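Busero two-armed tidying unit (setup and upkeep)

From the Jolteddale Workshop Wiki, the part of it I look after, anyway. Last full rewrite 7 January 2024.
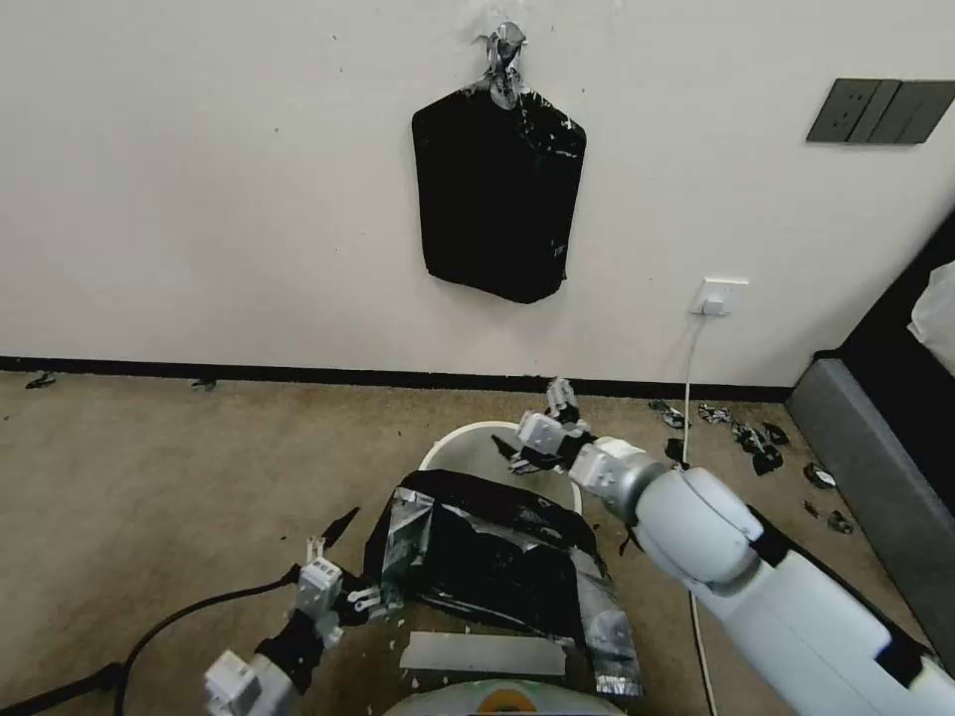
The Busero is a mobile robot with two arms and a round base, and this article covers how I set one up, keep it going and fix the bits of it that wear. I've written it in the first person since the other machine pages on the wiki are done that way and I'd sound silly otherwise. The job it gets most in our rooms is rubbish pickup, with a bucket on the carpet in front of the base and the right gripper carrying scraps of black plastic over the rim while the left one works at the bigger crumpled heap. Thin torn plastic on carpet is about the hardest thing you can ask those fingers to handle, so a lot of what follows comes back to fingers.

Background

The arms and base are sold together under the Busero name. The control box is an Ansari, and the charging dock is a Covotov, which you buy separately and which has its own page. Ours is unit 747, and if you come across "seven-four-seven" in the older log entries that's the robot and no aeroplane is involved. Tahira Janjua did the first commissioning in November and wrote the calibration notes I've leaned on here. Any mistakes in the finger section are mine.

Siting and floor

Carpet is fine if it's short and lies flat. The base will roll over a cable, but it doesn't like to, and a loose lead running across the floor from an outlet is the first thing I look for before switching on. Tape it down or run it along the baseboard. Dark skirting against a pale carpet is good news for the vision side, as it gives a nice strong line where the floor stops. Black scraps lying right up against a black baseboard are bad news for the same reason! The software tends to lump the two together and you'll get a few reaches that stop short. I sweep those ones out towards the middle with my foot and carry on.

Give it clear floor on both sides. The elbows swing out wider than you'd think from looking at the thing parked, and beside a bed or a sofa the right elbow can brush the frame on its way back. There's a side limit in the Ansari menu under Reach. Set it before the first run in a new room, and set it again if somebody shifts the furniture.

The bucket

Any plain round bucket will do. I use a white plastic one (hardware shop, nothing special) and teach its position with the right gripper held just over the rim and the fingers pointing in. Don't teach it with the gripper down inside. The arm will happily go back to exactly that spot every time, and once there's a bit of rubbish in the way it pushes, the bucket slides on the carpet, and then all your taught points are wrong. A flat weight in the bottom helps a great deal. If big sheets end up draped over the rim, stop the run and stuff them down by hand. I know that feels like cheating, but the rim detection goes off the circle and it can't find a circle under a heap of foil.

Starting up

1. Dock off, brake on, both arms folded.
2. Power the Ansari box and wait for the steady light. It takes its time.
3. Run the wrist check, left and then right.
4. Open and close each gripper twice with nothing in it.
5. Teach or confirm the bucket.
6. Brake off, slow mode, one pick. Watch it the whole way.

Steps 3 and 4 seem fussy and people skip them. Fahad Chaudhry skipped them for most of a month and got away with it, then had a left wrist that sat a few degrees out and spent an afternoon re-teaching everything. He's asked me to leave that story in.

Looking after the fingers

The fingers are white plastic with black fittings, and they're a wear part. Treat them that way and you'll be a lot happier. What I do:

Wipe both sets after each session with a cloth that's barely damp. Anything with tape in it leaves glue behind, and glue on a fingertip means the robot lets go of a scrap and the scrap doesn't leave. You'll see it open over the bucket, go back for the next piece and bring the same bit along for the ride.

Check the gap between closed fingertips with a strip of ordinary printer paper. It should drag all the way along. If it drags at the base and slides at the tip, the finger's bent and wants changing.

Change fingers as a pair. I tried mixing an old one and a new one and the grip went crooked, so thin film rolled out sideways.

The log had the last right-hand pair at 2,191 closes when I swapped it, and honest wear at the tips was plain to feel with a thumbnail. The left pair goes longer for me - it does more holding than picking. I now look closely at every 100 closes and make up my mind from there.

To swap a pair, power the arm down at the box (the stop button alone won't do), support the wrist with one hand and undo the two small screws on the inside face. They're soft. Use a driver that fits properly and go gently on the way back in. Then redo the wrist check and the paper test.

Cables and joints

Leave a loop of slack in the arm cable where it leaves the wrist, enough that the arm can reach the floor in front of the base without pulling it tight. Too much slack and it drags along the carpet, picks up fluff and now and then gets stood on. The grey joints want no oil at all. If one starts to grumble, it's usually grit or carpet fibre at the seam, and a dry brush sorts it out. Grumbling that comes back within a day is a bearing, and that's a job for the supplier.

Common faults

Gripper closes on nothing: film is lying too flat. Lower the pick height a touch, or let the left arm push up a ridge first (the setting's called Gather).

Arm stops halfway with no message: side limit reached. See Siting and floor.

Scrap hangs from the finger: glue, or static. On dry days I run the damp cloth over the fingers partway through as well.

Picks land short on one side only: wrist out of line. Redo the check, then teach the bucket again.

Box restarts itself: around 5 times out of every half dozen I've traced it to the plug at the back working loose.

Still to be written

The section on two-handed tearing is waiting on Tahira, who has the working settings for the left arm. If you've got a Busero on hard floor, please add your bucket notes. Mine are all for carpet, and I suspect the weight needs to be heavier.

See also: Covotov dock; Ansari menu list; Spare fingers, ordering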